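Speaker notes: Flatis, a student picking project
Delia Pereyra
Talk given 10/01/2023, notes tidied up a little afterwards

Start straight away, don't wait for the latecomers. Say hello, say my name, say which year I teach (second years, project module) and that I've brought three of the students along. They're in the second row and they will happily correct me.

Opening question for the room: who here has ever tipped out a drawer to find one thing at the bottom? Hands up. Now imagine you aren't allowed to tip it out, you've only got one hand, and your eyes are fixed to the ceiling. Pause. Welcome to our module!

What we set them. The project is called Flatis, and the task fits on one line: take everything out of the bin, one thing at a time, and put it on the board next door. No sorting, no prizes for speed in the first half. The students work in groups, they share one arm, and they get the same bin as everyone else. I was nervous about sharing. I thought we'd have rows over the timetable (we had one, it was about lunch) but it made them write their code so another group could load it quickly, and that was worth more than any lecture I've given on tidy code.

SLIDE 2. Leave it up for a good while, people like looking at it.
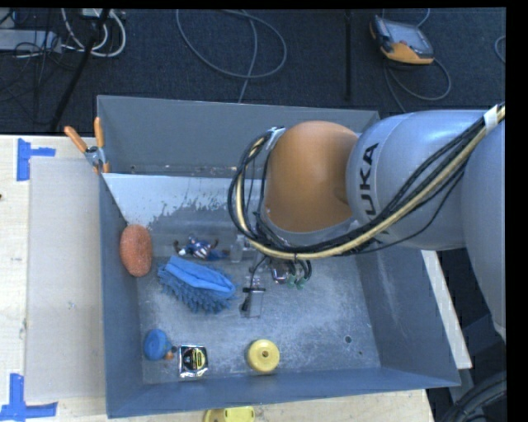

Choosing the objects was the part I enjoyed most and I could talk about it all afternoon, so watch the clock. My rule was that a student should be able to hold the thing up and say in one sentence why it might be hard. The blue mitt is the favourite. One side is smooth and the other is all shaggy strands, so where do you grab it? Ask the room before giving an answer. The tape measure has a shiny case, and shiny things play havoc with depth readings. The little clear bottle-like thing is worse, because half the groups' cameras looked straight through it. Then there's the action figure with the stripes round its middle, all arms and legs, and the orange-red sponge tucked up against the wall, where there's hardly any room for a finger to get in beside it. Wait for the laugh at the action figure. There is always a laugh.

(If somebody asks why the bin is so battered: bare metal with wear on it is harder for the vision than a nice plain floor, and I like that. Three groups lost an afternoon to scuff marks their program thought were objects. They learnt to look at height as well as brightness and they never forgot it.)

How the weeks ran. Go quickly here.

First two weeks, no arm at all. Students did the job with their own hands and a pair of kitchen tongs, one eye shut, and wrote down every choice they made. Some of them grumbled. By the second session they were arguing about whether to go for the top thing first or the easy thing first, and I could have cheered.

Next, simulation. Each group had to get through 200 picks in the simulator before touching the real arm. The simulator we use is Gullov, which is small and a bit plain but starts up on an ordinary laptop. Say clearly that the soft things behave badly in it. The mitt in simulation is basically a plank.

Then the real thing. Slow speed, one student on the pendant with a thumb ready, one reading out what the program thinks it's about to do, everyone else behind the line. The reading out loud is a habit I'd recommend to anybody. You hear "going for the sponge" and the arm sets off for the far corner, and the whole group knows at once which half of the code to look at.

By November they were all on real picks. Then I closed the books and we added it up together.

SLIDE 3, the numbers. Read them slowly.

513 attempts logged across the class. 216 of those ended with the object on the board. Let that sink in and don't apologise for it. I'm delighted with it! At the start of the real sessions I'd have been pleased with 100.

Where the rest went: mostly two things picked together, or a good grip that slipped on the way up. The group called Wihongi (they named themselves, don't ask me) tried lifting a finger's width, stopping, looking again, and only then carrying on. It cost them time on every single pick and they still came out well ahead. Let Wihongi stand up here and take a bow if they're willing. Check with them first.

Mention cables. People new to arms never think about cables. Every group had at least one plan that would have wrapped the hose round the wrist, so now there's a cable check on the sheet and they do it before they run anything.

What I'd change. Be frank.

More time with the real arm and less with the simulator. 200 was too many, the last fifty taught them very little. A second set of objects they haven't seen, brought out in the final week, as some groups had clearly got very good at this exact mitt. And a proper log format from day one. We used the Wuvden sheet, which is fine, but I let each group add its own columns and joining them up afterwards took me most of a weekend. My own fault.

SLIDE 4, for anyone wanting to try it. You don't need our arm. A small desktop one and a washing-up bowl would do for a school club, with objects from the kitchen drawer. Keep the tongs exercise whatever you do. Keep the reading out loud too. I've got the object list and the marking sheet printed out, there's a pile by the door.

Hand over to the students for questions. Sit down and let them answer, even the hard ones. If it goes quiet, ask them about the week the sponge won.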